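Poster size for transport conf in Fendport??

Accepted for the poster session, port logistics track. Template says A0 portrait but the email says landscape. Also is the 300 word abstract reprinted on it or not – anyone know?
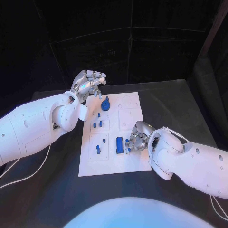
Printing has to be orderd by September 5, 2025 so kind of urgent.

Javville

Portrait. Boards are narrow. Email was wrong last year too.
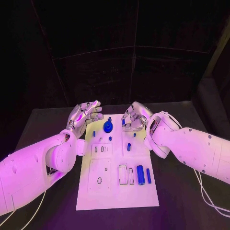

White board on the tabletop, pink light

Balthasar Holzer

No abstract on mine. Bring your own pins, and keep body text readable from a few feet.

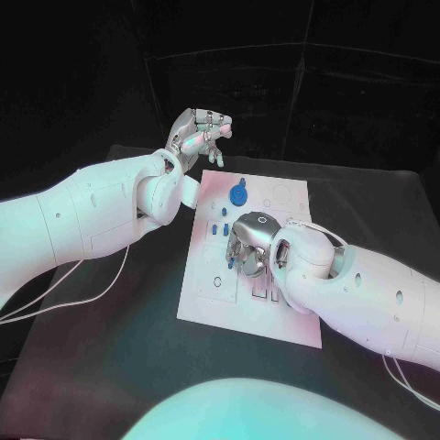

Print shop near the station does A0 but closes early, they were slow wiht mine.

Daher

landscape i think? ask the office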